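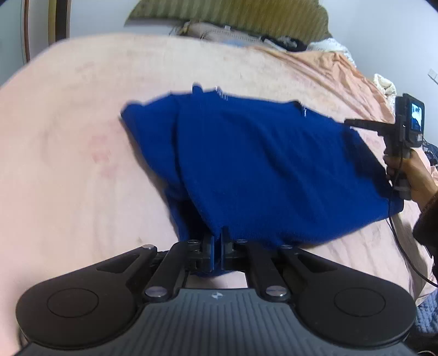 What does the planner do when the grasp point on a garment is covered by a fold?
It asks perception for a second candidate on the same edge, and if there is no candidate above the threshold it returns to the flattening step and looks again.

2021-05-04
Minutes taken by the software group secretary, Ullby

Cloth handling software, regular meeting

The question and answer at the top were agreed at the last meeting as the short text for the project wiki. The group confirmed the wording. The minutes from March were accepted with one correction: the replay tool is called Melis in all documents, also in the old ones.

1. Perception

The edge detector in Pristum was trained again with the new labels for knitwear. It now gives separate classes for neckline, hem, cuff and side seam. On plain knits the neckline class is good. On knits with decoration along the collar the detector often divides one neckline into several short pieces, and the planner then treats every piece as its own edge. Two solutions were discussed. The first is to join pieces after detection if their directions agree. The second is to label such collars as one line and train again. The group prefers to try the joining first, as it needs no new labels and can be switched off with one setting.

It was also noted that the detector marks creases in the bed cover as hems. This happens mostly where the cover is rumpled and the light comes from the side. The mask for the background should be computed before the edges are searched, and in the present code the order is the opposite. This will be changed.

2. Planning

The grasp planner now keeps a list of up to 12 candidates and no longer only the best one. The list is sorted by the score from perception, but the distance to the present finger position is not yet included. As a result the planner sometimes chooses a point at the far side of the garment when a nearly equal one is close. A distance term will be added. The weight for this term shall be in the configuration file and not in the code.

There was a longer discussion about points at the border between garment and cover. If the fingers close there, they can take both fabrics. 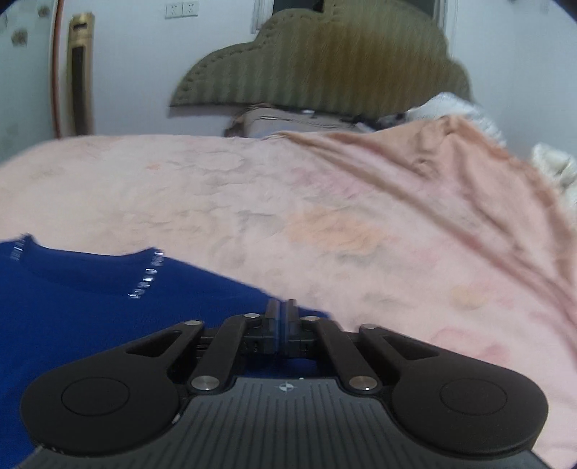

Fingers at the edge of the blue knit garment, pink blanket behind (item 2).

One proposal was to forbid all points closer to the border than one finger width. Against this it was said that necklines and hems are exactly such borders, and the planner would lose most of its useful points. The group decided on a softer rule: the point may stay on the border, but the approach direction must come from the garment side. The rule will be tested on recorded data before it goes to the controller.

3. Control

The closing command is still sent as a position. For thick knit the final width is different from the one for thin cotton, and the state "closed" is then not reported. The controller waits until the time limit and the episode is marked as failed. It was agreed to report "closed" when the fingers stop moving, and to write the final width in the log as a separate value.

The control loop stays at 50 Hz. A request to make it faster was not accepted now, as the delay comes from the image queue and a faster loop does not help with this.

4. Tooling

Melis can now open 1,000 episodes in one list without stopping. Filtering by garment type works, filtering by result does not. There are 11 open tickets for Melis, and the ones about wrong time stamps have priority. When two devices record the same garment, their clocks must be compared at the start of the session and the difference saved with the episode. At present it is written by hand in the notes and sometimes forgotten.

The storage on Giron is almost full. Raw images of episodes which are already converted can be deleted after the checksum is compared. It is not decided who does this, the point stays open.

5. Decisions and tasks

Perception: join neckline pieces, setting off by default. Compute the background mask first.
Planning: distance term, approach rule for border points, test on recorded data.
Control: new condition for "closed", final width in the log.
Tooling: time stamp tickets, clock difference saved automatically.

6. Other matters

The naming of the garment classes is not the same in Pristum and Melis ("sweater" and "pullover"). It will be "sweater" in both. The old recordings will be renamed with a script, and a copy of the old names is kept.

The next meeting is in the same room in Ullby. Points for the agenda should be sent to the group list before.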